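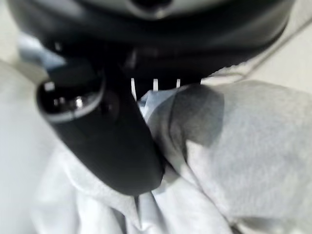

Budget thread. We have to put in next year's equipment request and I've been asked to write down how we got to the number, so I'm doing it in public in case it helps another small shop. We're a linen service, mostly towels and napkins for restaurants and two clinics. The question was whether to buy an arm for the folding prep table. The part that decides it is the fingers. A thick black finger with a blunt, rounded tip pushes into terry-type cloth and the cloth bunches up beside it, so you have to budget for trying tips as well as for the arm.

First thing I did was split the request into lines. Arm, gripper, spare fingers, table, guarding, electrical, training hours. Last time we bought a machine it went in as one line and everything past the machine itself came out of the repair budget. Keith Kershaw in accounts still brings it up.

We got quotes from Grerken and Jodach. Grerken sells the arm and gripper as a package. Jodach sells the arm bare and you pick your own gripper. Jodach looks cheaper on page one. By the time you add the mounting plate, the cable set and a controller license it is 253 dollars under Grerken, and that is before freight.

Freight, by the way. Ask for it in writing. One quote had it, one said "to be advised."

Fingers. Neither vendor would say how long a set lasts on cotton. Burgi Haslinger runs our folding line and she asked for two spare sets in the request. I put in two. I had one in the draft and she was right to change it.

Lint is a budget line too. I put it under consumables: filters, wipes, a cover for the gripper body. Pylyp Boiko does our maintenance and wants 21 minutes at the end of each shift for cleaning. He timed it on the old feeder. That is paid time so it goes in.

Somebody asked below whether we looked at leasing. Yes. Ammann offered a lease with service included. The monthly looked fine, but the return terms charge you for cosmetic wear, and I don't see how anything in a laundry comes back without wear. If they drop that clause I'd look again.

Training: Dirholm runs a course for operators. 300 dollars a seat. We are sending Burgi and Tianyou Jiang. I also put in cover for their shifts, which costs more than the seats do.

What the arm is for, since I got a couple of messages: picking single pieces out of a pile and laying them on the table. A person still folds. I did not budget for folding and I'm not promising folding. Gion Schnyder, who signs the request, asked me to put that sentence in the cover note so it's in there word for word.

Things I left out on purpose: a second arm, a vision upgrade, and the extended warranty from Jodach. The warranty excludes "contact parts," so it wouldn't cover the fingers, and those are what I expect to replace.

Things I forgot in the first draft: a lockable cabinet for spares, an air line we may or may not need, and floor anchors. The building owner has to approve anchors. Start that letter early.

Timeline. Request goes in this month, answer in January if they stick to the calendar. Quotes from both vendors run out before then, so I asked each for a letter holding the price. Grerken sent one the same afternoon. Still waiting on Jodach.

If you run towels through a gripper now and have kept track of finger wear, please reply with hours and fabric weight. I'll put real numbers in the consumables line and post the updated sheet under this thread.

Aug 10, 2021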